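Blog > Table Matters > Cloths and Covers

Do you really need a landscape on your table?

6 min read

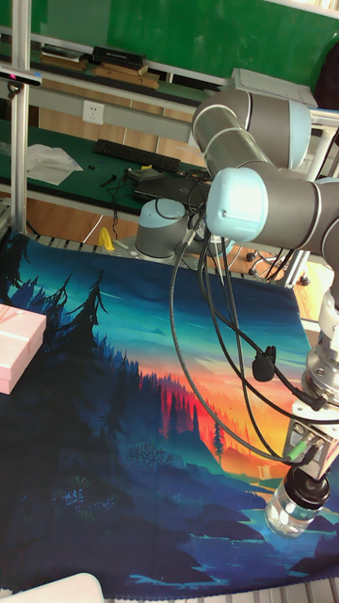 Sunset, pines and river, with the small glass bottle over the blue part.

I have been against printed table mats for a long time. My mother had one with a lighthouse on it, and for most of my childhood the lighthouse sat under a butter dish and a stack of bills. So when people started telling me that a big cloth with scenery on it would "pull the work area together," I rolled my eyes and asked what exactly was coming apart.

I should say what kind of cloth I mean. The one in the photo has a dark blue and teal sky, then bands of orange, red and yellow, black-looking pines up the left side, and a pale blue river winding through the hills at the bottom. It's a lot. It has a fancy hem too, which I'll get to.

The sales pitch goes like this. A cloth softens the surface, keeps small glass things from clinking and skating about, and makes you happy to look at. I'll give them the first one. Glass on a bare hard top makes a noise I can feel in my teeth, and I'm a person who decants everything: oils, vanilla, the good vinegar. The second claim I'd like to see tested by somebody who isn't selling cloths. A small bottle on fabric is only as steady as the fabric is flat, and a big mat always has one ridge in it. You find the ridge with your bottle.

The third claim is taste, and there we can argue all day.

My neighbor Hüsnü Karabulut, who owns more table linen than anyone I've met, thinks I'm being a snob. His view is that plain cloths show every mark and busy ones forgive you. He made me sit in his kitchen one night in May while he dripped tea on a Clilemon runner covered in parrots, and I admit I couldn't find the spot afterward. I also couldn't find my reading glasses, which were on the parrots the whole time.

That's my real complaint. A picture is a bad background for small things, and clear glass is the worst of the lot because the print comes straight through it. Look at the bottle in the photo. You can see blue right through it, and if it weren't for the black cap I think I'd take a second to find it against those hills. Now put 20 of them on there. I sort my own little bottles a few times a year and I do it on an old gray towel, and I can spot an empty one from the doorway.

Solid-colored things do better. There's a pink box with a lighter pink lid at the left side of the mat, and your eye goes right to it. If I had to live with the sunset I'd put everything in pink boxes and label the lids. But then I've bought a cloth and also a set of boxes to fix the cloth, and that is how a cupboard fills up.

About that hem. It's either fringed or scalloped, I go back and forth, and whichever it is I don't trust it. Fringe collects crumbs and then it collects whatever the crumbs were stuck to. I had a fringed mat from Dallach that cost me 37 dollars and lasted 3 washes before one corner looked like an old mop. Scallops are better but they curl, and a curled edge is a place for a bottle to tip over. A straight stitched hem is dull and I have never once had to think about mine.

People will write in and say to iron it. I have ironed it. People will also recommend the grippy liner from Trurnuno that goes underneath, and fine, I tried that too. It held the mat still and left a waffle pattern on my table that took a week to fade.

Here is where I've ended up, for now. If the table is mostly for looking at, get the river and the pine trees and enjoy yourself. The colors are cheerful, and the dark pines against the orange are nicer than I wanted them to be. If you're going to sort, fill or measure anything on it, buy a plain cloth in a color that none of your stuff comes in. Mine would be a dull mustard. I haven't found one I like, and the Tshabalala one everybody links to is closer to baby food.

Hüsnü has offered me the parrots on loan. I said I'd think about it, and he's bringing them over anyway.

We use cookies to remember your preferences and see which posts get read. Accept | Manage settings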